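卧室整理任务的示范数据采集与模仿学习
课程项目报告
小组成员：Asger Þrastardóttir、Afiq Setiawan
提交日期：7月3日

摘要

本项目为一个模仿学习模型采集示范数据。任务是在卧室的床上把毛绒玩具逐个拿起，放进一只白色塑料收纳篮。我们用遥操作的方式控制一台人形机器人完成动作，同时记录相机图像、关节角度和夹爪状态。报告说明任务的设定、采集流程、数据筛选的规则、标注方法，以及用这批数据训练之后的初步结果。训练用的代码在另一门课的作业框架上修改而来，不是本报告的重点。

1 背景

我们小组在二月选题时，最初想做的是桌面上的积木分拣。指导老师看过开题之后认为积木的形状太规则，抓取点几乎固定，模型学到的东西换个物体就用不上。后来改成毛绒玩具。毛绒玩具软，形状不规则，同一只玩具每次落在床单上的朝向都不一样，夹爪合上以后还会变形，这些情况用手写规则处理起来很麻烦，比较适合用示范数据来学。

场地选在卧室，是因为课题组上一届的数据全部来自实验台，台面平整，背景单一。床面是软的，玩具压上去会陷下去一点，夹爪下探得太深就会夹到床单。床单还有褶皱，光线也随时间变化。我们希望数据里包含这些变化。

相关工作方面，我们主要读了行为克隆和动作分块预测两类方法的论文。行为克隆的问题在于误差会累积，模型一旦偏离示范中出现过的状态，后面的动作就没有依据。动作分块一次输出一小段动作，能减轻抖动，但对数据的一致性要求更高。两类方法都说明同一件事：示范的质量对结果影响很大。所以我们把大部分时间放在采集和筛选上。

2 任务与物品

一次完整的示范叫一个回合。回合开始时，收纳篮和玩具都摆在床面上，机器人双臂处于初始姿态。操作员从床边的玩具里选一只，夹起，移到篮子上方，放下，再处理下一只，直到全部放进篮子，手臂回到初始姿态，回合结束。

我们没有规定玩具的先后顺序。第一版采集方案是规定的，先绿色，再黄色，再橙色。试采之后发现模型会把顺序背下来，即使绿色玩具不在床上，手臂也先往它常出现的位置去。第二版取消了顺序，由操作员按摆放情况自己决定，但要求同一个回合里不能中途换目标。

香蕉是几只玩具里最难的一只。它细长、弯曲，夹在中段时两头会晃，夹在一端时又容易转动。放的时候如果手腕角度不对，一头会搭在篮子边沿上。我们在操作说明里写明，香蕉一律夹中段，移到篮子上方后先停一下，等晃动变小再往下放。

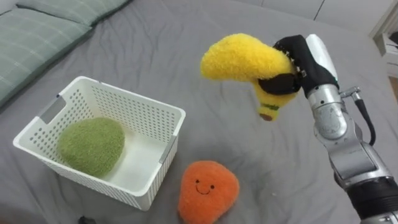 图1 夹住香蕉中段，移向收纳篮；绿色玩具已在篮内，橙色玩具尚在床单上

篮子的摆放也有规定。它必须完整落在床面上，开口朝上，不能靠近手臂够不到的区域。除此之外位置和角度随意，每个回合开始前由不操作的那个人重新摆。试采时篮子几乎一直放在同一个地方，训练出来的模型基本不看篮子，把玩具送到固定坐标就松手。重新摆放之后这个问题明显减轻。

3 采集系统

3.1 软件组成

遥操作部分用的是课题组已有的程序，内部叫 Stodik。它读取操作员手柄的位姿，换算成手臂末端的目标位置，再由逆运动学求出关节角。我们没有改动控制算法，只加了两个功能：一个是回合开始和结束的按键，一个是出错标记键。操作员觉得某个动作做坏了，按一下出错键，程序在日志里写一条记录，录制不中断。

录制部分叫 Susto，由 Asger 编写。它把各路数据按时间戳对齐后写成一个文件，一个回合一个文件。图像和关节数据的频率不同，对齐时以图像为准，关节数据取时间上最近的一帧。早期版本用的是各自设备的时钟，录久了会错开，后来统一改用主机时钟。

3.2 相机

系统有两种视角。头部视角装在机器人头部，随身体一起动，能看清夹爪与玩具的相对位置，这是模型的主要输入。固定视角放在床的另一侧，能看到机器人、床和篮子的整体关系，主要给人看，用于检查回合和做标注。我们也试过把固定视角一起输入模型，结果在第5节说明。

头部视角有一个缺点。手臂伸到篮子上方时，夹爪和前臂会挡住篮子的一部分，有时连玩具是否已经低于篮沿都判断不了。固定视角不受这个影响，但离得远，夹爪和玩具之间的细节看不清。

3.3 记录的内容

每一帧记录以下各项：
头部图像
固定视角图像
双臂各关节角度
夹爪开合的目标值与实际值
手柄的原始位姿
出错标记

保留手柄原始位姿是 Afiq 提出的。他的理由是如果以后换一套逆运动学，可以从原始位姿重新计算，不必重新采集。这一项占的空间很小，我们就留下了。

4 采集过程

4.1 分工

两人轮流操作。一人操作时，另一人负责摆放玩具和篮子、看实时画面、填记录表。每20个回合换一次人。刚开始我们没有定这个数，一个人连续操作到累了才换，回放时能看出后面的回合动作变得潦草，松手的高度也越来越高。

4.2 单个回合的步骤

1. 摆放的人把篮子和玩具放好，退到机器人工作范围之外，口头示意。
2. 操作员按开始键，确认录制程序的状态灯变绿。
3. 操作员选定目标，手臂移到目标上方，夹爪张开朝下。
4. 夹爪下探，合拢，抬起。抬起后停一下，确认夹住。
5. 移到篮子上方，下放至玩具下部低于篮沿，松开。
6. 重复第3至第5步，直到床面上没有玩具。
7. 双臂回到初始姿态，按结束键。

第5步中“下部低于篮沿再松开”这一条是后来补上的。最初我们只要求玩具在篮子正上方，于是两个人的习惯不一样，Asger 放得低，Afiq 在较高的位置就松手。玩具掉下去有时会弹到篮沿上，翻出篮外。混在一起训练时，模型的松手高度忽高忽低。统一之后，我们把早期高处松手的回合全部剔除。
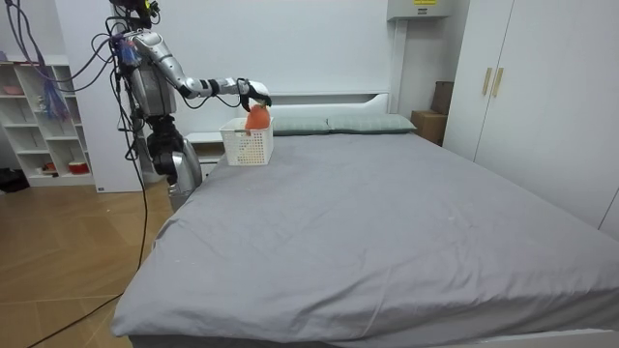 第 14 页

4.3 操作中的问题

夹到床单。床单是灰色的，有细小的皱褶，头部视角里不容易判断夹爪离床面还有多远。试采时经常把床单一起夹起来，手臂抬起时布面跟着隆起。解决办法是操作员下探到玩具高度的一半就合拢，不追求夹得深。毛绒材料的摩擦力足够，夹得浅也不容易掉。

线缆。手臂上有外走的线，转动手腕时会绷紧。我们给手腕的旋转加了软件限位，超过范围就不再响应手柄。限位之后有些朝向的香蕉夹不了，这种情况由操作员先用夹爪把它拨一下再夹。拨动的过程也保留在数据里，我们认为这是有用的示范。

停顿。新手操作时会在半空中犹豫，手臂停着不动。停顿过长的片段对训练有害，模型学到的是“不动”，部署时会卡在原处。第4步和放香蕉时的停顿是有意的，时间短，保留；其余的长停顿在后处理时剪掉。

橙色玩具的朝向。橙色玩具的一面绣有眼睛和嘴。我们起初总是把脸朝上摆，模型在脸朝下的时候成功率偏低。后来摆放时有意让它朝上、朝下、侧放都出现。

4.4 筛选

每天采集结束后，两人一起回放当天的回合，分成三类：保留、修剪后保留、剔除。剔除的标准如下：

玩具掉出篮外且没有捡回
篮子被碰倒或推离原位
夹起床单
录制过程丢帧
操作员在途中更换目标

玩具掉了又捡回来的回合保留。这一点我们讨论过，Afiq 担心模型会学着先掉一次再捡，Asger 认为没有恢复动作的数据，模型一失手就不知道怎么办。最后的做法是保留，但把掉落前的一小段剪掉，只留从掉落后的状态开始的部分。

4.5 标注

标注工具是 Panagiotou，一个在浏览器里运行的页面，课题组的同学以前做过，我们改了标签。每个回合按时间切成若干段，每段对应一个子动作：接近、夹取、搬运、放置、返回。子动作后面再写上目标玩具的名称。

边界的定义需要写清楚。夹取段从夹爪开始合拢算起，到玩具离开床面为止。搬运段从离开床面算起，到手臂开始向篮内下降为止。放置段到夹爪完全张开为止。两个人先各自标了同一批14个回合，对比后发现分歧主要在搬运和放置之间，因为有些回合是边平移边下降的。我们约定以玩具开始进入篮口范围的那一帧为界，看不清时以固定视角为准。

玩具的名称也出过问题。绿色那只我们一个人写“梨”，一个人写“牛油果”，标签对不上。最后一律按颜色写。

5 训练与初步结果

模型采用课程提供的动作分块结构，配置文件名为 Estel。输入为头部图像和当前关节角，输出为接下来一小段的关节目标。没有使用语言指令，也没有使用子动作标签，标签只用来分析模型在哪一段出错。

测试时玩具和篮子的摆放由不参与训练的同学随意决定，一共测试21次，每次记录失败发生在哪个子动作。完整完成的不多，多数情况是放进去一部分之后在剩下的玩具上失败。从过程看有以下几点。

接近段基本没有问题。手臂能移到某一只玩具的上方，偶尔在两只玩具距离相近时来回摆动，停在中间。这可能与我们取消顺序有关：摆放相近时，两个操作员会做出不同的选择，模型取了折中。

夹取段的失败集中在香蕉上。夹爪常常落在偏向一端的位置，抬起后香蕉转动。绿色和橙色的玩具形状比较饱满，夹偏一些也能抬起来。

搬运段很稳定。放置段的主要问题是松手过早，玩具落在篮沿上。头部视角里篮沿被手臂遮住时，这种失败更多。把固定视角加入输入后，松手过早的情况减少，但篮子只要摆到训练时少见的位置，模型的表现反而不如只用头部视角。我们推测固定视角的图像中背景占比太大，现有数据量不足以让模型忽略它。这个推测没有单独做实验验证。

我们还比较了剔除规则的影响。把高处松手的回合加回训练集，放置段的失败增多，与预期一致。把长停顿加回去，手臂在初始姿态附近不动的次数增多。

6 不足

场地只有一个房间，床单只有一种颜色，篮子也只有一只。换一张花床单，模型能不能工作，我们不知道。

操作员只有两人，习惯虽然做了统一，仍能从轨迹上分出是谁操作的。Asger 的搬运路线较平，Afiq 先抬高再平移。这两种路线都没有错，但混在一起会不会影响训练，没有做对照。

光线没有控制，也没有记录。窗帘有时拉着有时开着，回放时能看出差别，但记录表里没有这一栏，后来想按光照分组已经做不到了。

另外，出错标记键使用得不一致。有时动作明显做坏了却没有按，筛选时只能从头看。后面接手的同学可以考虑由旁边看画面的人来按。

7 后续工作

下一步准备增加3种形状差别较大的玩具，并在另一个房间采集一部分数据。记录表增加光照和床单两栏。香蕉的夹取打算单独补采，重点是各种朝向下夹中段的示范。双臂配合目前没有用到，第二只手臂在整个任务中基本不参与，以后可以让它扶住篮子，这样篮子被推动的回合就不必剔除。

原始数据、剪辑后的数据和标注文件分三个目录存放在课题组服务器上，目录说明见附录A。记录表的空白模板见附录B。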